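O orçamento esquece o consumível

Os planos de compra para células de dois braços continuam a tratar a garra como acessório. Na proposta da Vieira, os braços ocupam quatro páginas e os objetos de ensaio, uma linha: 500 euros, sem discriminação. Ourania Tzavaras defende que a verba se ajusta depois. Discordo. Sacos de pano deformam-se, gastam-se e têm de ser repostos; em Mirham, a reposição custou 2.264 euros até julho, contra cerca de 1.707 em manutenção mecânica.

Uma célula com sacos de pano no chão e cestos de rede nas paredes exige variedade de material, e essa variedade tem preço.
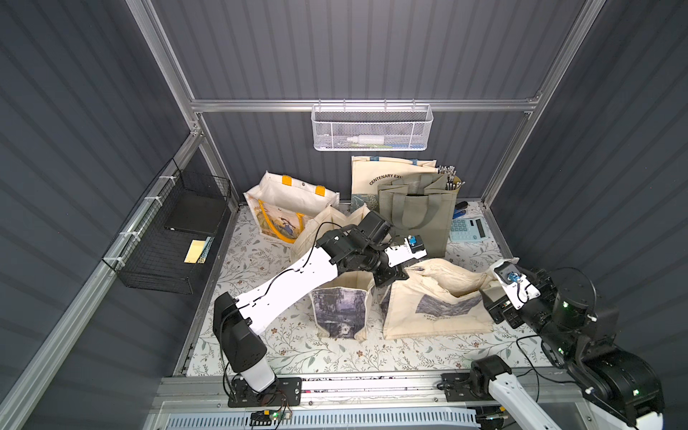 O que deve constar do caderno

Rubrica própria para objetos, revista por trimestre, e garras sobresselentes cotadas à parte.

Artigos relacionados
Clorberg: custos de calibração
Firkis e o aluguer de células
Theano Margaritis: amortizar em três anos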